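Osto Lab shares a new way to teach robot arms from short practice runs

GRETEN, December. For immediate release.

Hi, all. I run the small manipulation group at Osto, and I've been itching to write this one up myself (our press office kindly let me, and only took out four exclamation marks). Today we're putting out Tindall, our method for teaching a robot arm new tabletop jobs from a small number of practice runs, along with the full set of recordings we trained it on.

A bit of background first. Most robot learning needs a person to steer the arm through the same job over and over, and if you've ever done that for an afternoon you know how your wrists feel by dinner. We wanted to get by on less. With Tindall, a person does each job 50 times, and the software then goes back through those runs and cuts them into short pieces: reach, close, lift, move, let go. When the arm gets a new job, it borrows pieces from the old ones and only has to learn what's new. Our older setup, Wustel, wanted 200 runs per job before we'd trust it with a carrot, so you can see why we're pleased!

The release covers 34 jobs and 2937 recorded runs in all. A few jobs ended up with far more runs than others, mostly because people liked doing them, and we've left that lopsidedness in so other groups can see how the method copes with it. Runs where the arm missed its grab are in there too, labeled as misses. We went back and forth on that for months, and I'm glad we kept them, as the misses taught the arm a good deal about when to back off and try again.

Much of the work is done at a toy kitchen. Toy food and wooden blocks are light, they come in shapes that are easy to tell apart, and they don't go bad over a long weekend. The jobs have plain names like "put the carrot in the sink" or "move the block off the burner," and the arm gets them as ordinary typed sentences.

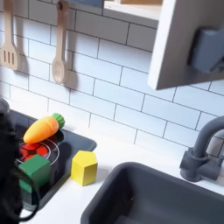
The gripper at the toy kitchen, with a carrot and a green cube on the stovetop and a yellow block on the counter.

Where does it still struggle? Sinks, for one. Once something is down in a deep basin, the arm has a harder time judging how far to reach, and our numbers for picking things back out are the weakest in the paper. Shiny objects are trouble as well, and so is anything soft that changes shape when you squeeze it. We're working on both, and I'd love to hear from groups who have tried other ways around the problem.

The paper, the recordings and the training code are free for anyone to use, schools included. You'll find a short setup guide in the download, plus a smaller starter set for people who don't want to tie up their connection all night.

Reporters and researchers who would like to visit the lab in Greten or set up a call can write to the Osto press desk. Please put "Tindall" in the subject line so it gets to my group.

About Osto
Osto is an independent research lab in Greten working on robot learning for everyday handling jobs.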